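**Course handout: Fresh Produce Retailing, Unit 2**
Instructor: Akosua Akpalu

Grapes keep losing water after harvest. Stems brown first, and shoppers judge a bunch by its stem.
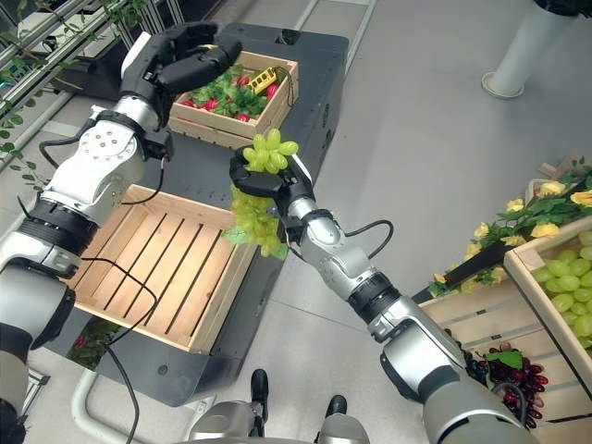
## Storage and display

Hold stock cold until it is needed on the sales floor. Fruit should not be washed before storage, as surface moisture encourages mold.

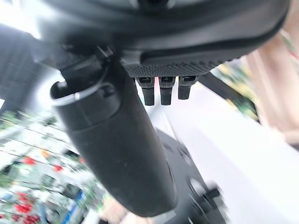 Rotation follows the delivery date. Older bunches are sold first, and any bunch with split berries is trimmed or withdrawn.

## Assignment

Read the Hallidlow case and write 2 pages on its losses in January.
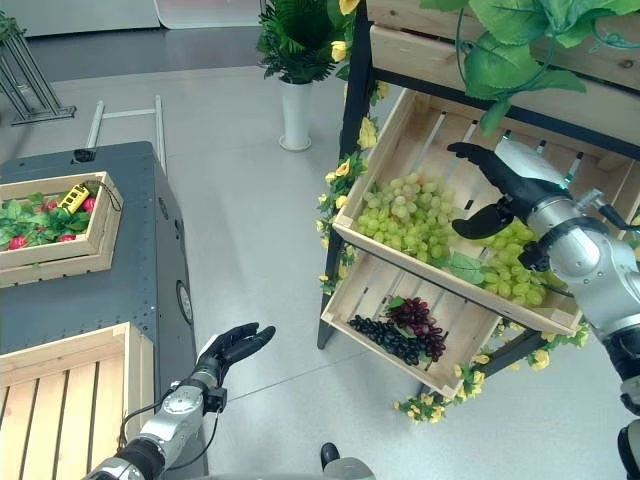

Papers must cite the case by section number. Submit them to Lama Daher at the department office.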